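Sábado, 3 de fevereiro

Acordei às sete com o ombro a dar-me os bons-dias antes de mim. O direito, claro, o que interessa ao processo. O esquerdo também dói, mas esse dói por conta própria e ninguém o vai indemnizar.

Chegou ontem a carta da Ronus, e deixei-a de propósito para hoje, para não estragar a sexta-feira. Estragou-me o sábado. São quatro páginas para dizer que a seguradora "não reconhece o nexo de causalidade entre o evento participado e a lesão do manguito rotador", lesão essa que, segundo o médico deles, é "de natureza degenerativa, compatível com a idade". Gosto do "evento participado". Em dezembro, no armazém da Tunlow, uma prateleira cedeu e caiu-me em cima do braço uma caixa de rolamentos. Eu teria chamado a isto um acidente, mas quem sou eu, só estava por baixo.

Quanto à idade, tenho-a, não nego. Só acho curioso que a degeneração tenha esperado com tanta paciência pelas onze da manhã de uma terça-feira, no corredor quatro, para se manifestar toda de uma vez.
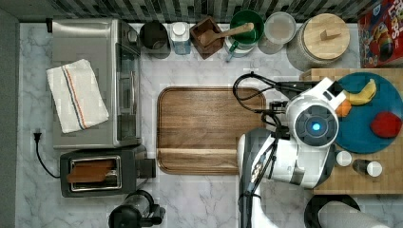 Li a carta três vezes. À primeira fiquei furioso, à segunda fiquei com sono, e à terceira reparei que o relatório clínico fala em "queda do próprio sinistrado". Eu não caí. Quem caiu foi a caixa. Está escrito na participação que a Tunlow enviou, está escrito no boletim da urgência, e disse-o em voz alta ao tal médico, que me examinou com o casaco vestido e os olhos no computador. Sublinhei a frase a vermelho e escrevi "NÃO" na margem, com uma letra que parecia de criança, porque ainda não consigo apoiar bem o braço na mesa.

Fiz depois as contas, que é o que se faz quando não se pode fazer mais nada. 136 euros de fisioterapia pagos do meu bolso, 150 da ressonância que a Ronus achou "não essencial", 300 que me faltaram no ordenado do mês passado. Os táxis não entram, perdi os recibos. Devo ter na cabeça um mecanismo que guarda talões de supermercado durante anos e deita fora tudo o que possa servir em tribunal.

Ao fim da manhã telefonei para o escritório Doucet, sem grande esperança de ser atendido a um sábado. Atenderam. Desconfio sempre de advogados que atendem ao sábado, mas desconfio mais dos que não atendem, portanto não há maneira de me contentarem. A senhora ouviu tudo sem me interromper e no fim explicou que, se não houver acordo na fase conciliatória, pedimos uma junta médica. Três peritos, um deles indicado por mim. Perguntei se podia indicar a minha fisioterapeuta, que é a única pessoa que realmente mexeu no ombro. Não posso. Tem de ser médico. Fiquei com pena, ela era capaz de os pôr a todos na ordem.

Mandou-me também escrever um diário dos sintomas: dores, noites, o que consigo e não consigo fazer. Expliquei que já tenho um diário. Fez um silêncio muito educado e disse que talvez fosse melhor um separado, "mais objetivo".

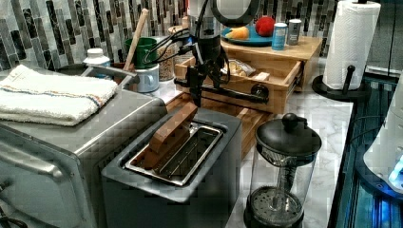

*O balcão da cozinha, com a torradeira à frente.*

Comecei então o caderno objetivo. Página um: "Não consigo levantar o braço acima do ombro. Não consigo dormir do lado direito. Consigo apertar a camisa, mas demoro." Li aquilo e pareceu-me a vida de um homem muito aborrecido. Acrescentei "Fraca disposição" e risquei logo a seguir, que não é um sintoma, já vinha de trás – degenerativa, compatível com a idade.

À tarde ligou-me um colega do armazém. Contou que a prateleira do corredor quatro já foi substituída e que agora há um cartaz amarelo a dizer que cada nível suporta no máximo 100 quilos. Em dezembro não havia cartaz nenhum. Pedi-lhe que tirasse uma fotografia e ele ficou de ver, no tom de quem tem uma prestação da casa para pagar. Não insisti. Fica anotado que a advogada me disse para não falar do processo com colegas, e que aguentei esse conselho menos de quatro horas. 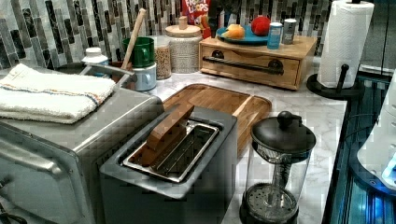
Também me disse que as estantes são da marca Woratach e que o fornecedor lá foi duas vezes em janeiro, com gente de fato. Não sei se isto me serve de alguma coisa. A responsabilidade pelo acidente de trabalho é da seguradora seja de quem for a culpa, isso já percebi, mas gostava que alguém, nalgum papel, escrevesse que a estante cedeu. Era só uma frase. Até a podiam pôr em letra pequena.

Jantei sopa, que se come com a esquerda. Pus gelo vinte minutos, depois o saco começou a pingar para cima da carta da Ronus e deixei-o pingar mais um bocado.

Falta juntar: cópia da participação, boletim da urgência, fatura da ressonância, os três últimos recibos de vencimento. A pasta azul está em cima do armário, e terei de subir ao banco e tirá-la com o braço esquerdo. Fica para amanhã.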